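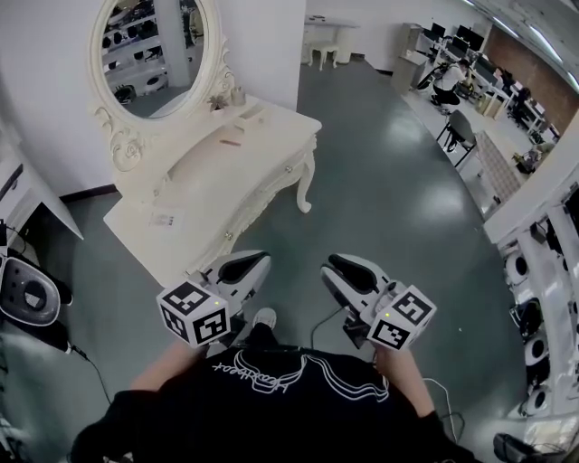 *Cream-white vanity table with oval mirror and carved legs.*

**Wanted: people who have bought secondhand furniture and regretted it (or didn't)**

Every few months another article says old furniture is better made than new furniture. Maybe it is. I have read plenty of these pieces and most of them rest on one nice dresser that belonged to the writer's aunt. The bad dressers went to the dump years ago and can't be interviewed.

Drura is a small consumer newsletter in Andcombe. We want to hear from 100 people who bought a used table, dresser, desk or bed in the past 12 months. Good stories and bad ones are both fine. Dull ones are welcome too, and I suspect most will be dull.

**What you would do**

- Fill out a form on what you bought, what you paid and what the seller told you
- Talk to Washington Nogueira or me by phone for roughly 20 minutes
- Send us the original listing if you still have it
- Answer a short follow-up in December, when we ask if you still own the thing

**Who we can't use**

Dealers, restorers, anyone who resells for a living. Also anyone who got the piece free from family – we need a price. You must be an adult and live within driving distance of Andcombe, as we may ask to come look at up to 5 pieces in person.

**Pay**

A $12 grocery card after the call and another after the follow-up. It isn't much. We don't take money from stores or listing sites, and it shows.

We won't print your name without asking. We won't value your furniture either, so please don't ask Washington what your desk is worth.

Write to Jeferson Trindade at the Drura office on Adow Street and put "used furniture" on the first line. Tell us in 2 or 3 sentences what you bought. Replies are due by 26 July 2024.

Brunello Negri, editor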